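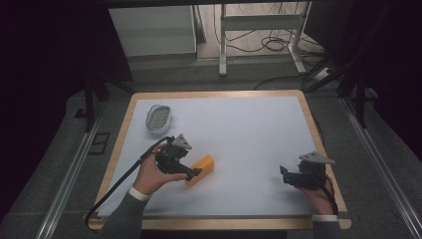
*My table, pale top with the light wooden border. An orange block is lying on it.*

**pawlowska_k** wrote:

Hello all. I would like advice about the top of this table. The border is wood and I am happy with it, but the pale surface shows every shadow, and under my lamp it looks rather blue. I am thinking to cover it with a cork sheet, 5 mm thick. Is it a good idea for small work? The little white oval tray in the far corner would stay there.

**Penell431** wrote:

Please don't cork it. I did this to a bench in November and the crumbs went everywhere. A pale top is the best thing for finding small parts. Change the lamp instead.

**warketti** wrote:

I disagree with Penell. Cork is fine if you seal it, mine has lasted very well. But look first at the floor behind the table, all those black cables near the white stand. I would fix them to the stand legs before I spend money on the top.

**Penell431** wrote:

Sealed cork is slippery, so then why have cork? Agree about the cables.

**pawlowska_k** wrote:

Thank you both. The cables I will do this week, with ties. The grey carpet makes them look even worse, I think. Warketti, which sealer did you use?

**warketti** wrote:

A water-based one from Wosar, two thin coats. Leave it overnight between them.

**lorna_rennie** wrote:

Could you try a loose desk mat first? You can roll it up when you need the pale surface. Measure inside the wooden border, so that it lies flat.

**pawlowska_k** wrote:

Lorna, this I like. I will measure tonight and write the size here.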